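SUT 5: Practice pads, drapes and suture thread
Course handout, bench skills module
Prepared by Valentyna Stasiv. Revised Nov 30, 2024

Read this handout before the first bench session. It covers the materials laid out at each station and how to set them up, use them and put them away. Knot tying is dealt with in SUT 6 and needle angles in SUT 7, so neither is repeated at length.

1. The pad

The standard practice pad for this module is the Jullitz flat pad. It is a synthetic skin sheet in a flesh tone with a textured upper face. The textured face goes up. The plain face goes down on the board and has no teaching use. Students who turn a pad over to get a fresh surface will find that the stitch holds badly and that the bite depth cannot be judged.

A pad has three layers. The top layer stands for the skin, the middle layer for the soft tissue under it, and the bottom layer gives the pad its hold. A bite should pass through the top layer and into the middle one. If the needle scrapes or drags along the board, the bite is too deep. If the thread can be seen as a dark line under the surface along its whole path, the bite is too shallow.

Pads are issued one to each pair. Write both sets of initials and the station number on the plain face in marker pen. Do not write on the textured face.

2. Cutting the wound

Cuts are made by the station tutor at the start of the session. For sessions one to three the cut is straight, runs through the top layer only and is placed well away from any edge of the pad. Curved cuts are introduced in session four.

A cut placed too near an edge opens under very little pull and teaches the wrong amount of tension. A cut that goes through all three layers will not close evenly and the pad must be changed. Report this to the tutor. Do not try to rescue it with extra stitches.

Once a cut has been stitched and cleared five times the holes along its edges begin to join. The tutor will then make a new cut parallel to the old one. The gap between cuts should be at least two finger widths.

3. The drape

One folded drape is placed along the far side of the pad. It marks the limit of the working field and gives the instruments a soft place to touch down without marking the bench. Fold it lengthwise, with the folded edge towards the pad. It need not be pressed flat, but no part of it should lie over the cut.

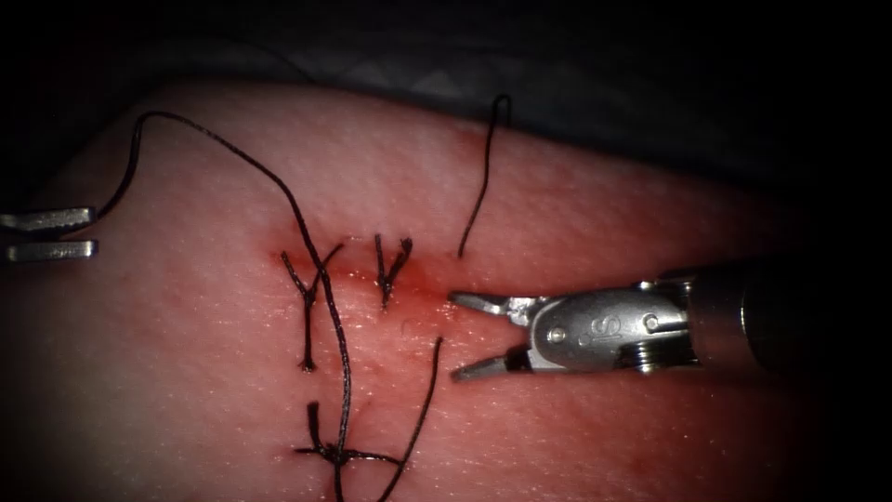 Drape colour matters more than students expect. White and pale blue cloths throw light back on to the pad and wash out the surface, and the older green ones have now been withdrawn from this module. A dark grey drape behind the pad stays visually quiet, so that the fine pores and creases of the surface can be read easily where the light falls on them. The same darkness is a drawback with black suture. A tail that strays on to the drape is quickly lost to sight, and loose ends should be kept over the pad, where the contrast is good.

4. Lighting

Use one lamp per station, aimed at the cut. The brightest part of the pad should be the part being stitched. Some fall-off towards the corners is acceptable and no second lamp is needed to correct it.

Polished steel gives strong highlights under a close lamp. If the glare hides the tips of the jaws, move the lamp before changing your grip. Ihor Bondarchuk's notes on station lighting, kept in the module folder, give three lamp positions for left-handed and right-handed work.

5. Thread

The module uses black braided thread throughout. It is not the best thread for every kind of skin closure, and in later modules other types are compared with it. It is used at this stage for ease of viewing and marking.

Points to observe:

Cut a working length that can be drawn through in one easy movement. Overlong thread catches on the drape and on itself.

Hold thread by its end or by the part that will be cut away. Grip marks on the part that stays in the pad weaken it.

Keep the jaws parallel when holding thread alone. A hard squeeze at the very tip lets the thread slip out sideways.

Draw thread along the line of the bite. Pulling straight upwards lifts the edge of the cut and enlarges the hole.

Stop drawing when the tail reaches the length set by the tutor. Chasing a shorter tail is the usual cause of pull-through.

6. Jaws and approach

Open the jaws only as wide as the task needs once the tips are near the cut. A wide opening is useful on approach, when one jaw must pass to each side of the thread, but it takes up room over the wound and hides the near edge. Bring the tips in low and from the side. An approach from directly overhead blocks the view of the person working and of the partner observing.

The partner's task is to watch the edges of the cut and say when they meet. Edges should touch without rolling inwards. A slight outward turn is correct. A ridge with visible puckering on both sides means the stitch is too tight.

7. Marking

Each finished row is marked out of 100. Spacing, depth and edge contact carry most of the marks. Tail length and the state of the pad carry the rest. Speed is not marked in this module. Matvii Ostapchuk and Stefaniia Shevchuk mark separately and the two marks are averaged. Where they differ widely, the pad is looked at again by both.

Leave the last row in the pad for marking. Rows removed before marking cannot be given a score, whatever the partner remembers of them.

8. Clearing the station

Cut each stitch on one side of the knot, close to the surface, and draw it out from the other side. Do not pull the knot through the pad. Collect all thread ends in the tray, including those on the drape, which should be checked by hand as well as by eye.

Wipe the pad with a damp cloth and let it dry flat. Dust it lightly with the powder provided if it feels tacky. Pads stored tacky will bond to one another and tear when separated. Store them textured face up with a sheet of paper between each. Never store them folded.

Spare pads are in cupboard 2640, second shelf. Sign for any pad taken and give the station number.

Reading for next session: SUT 6, sections 1 to 4.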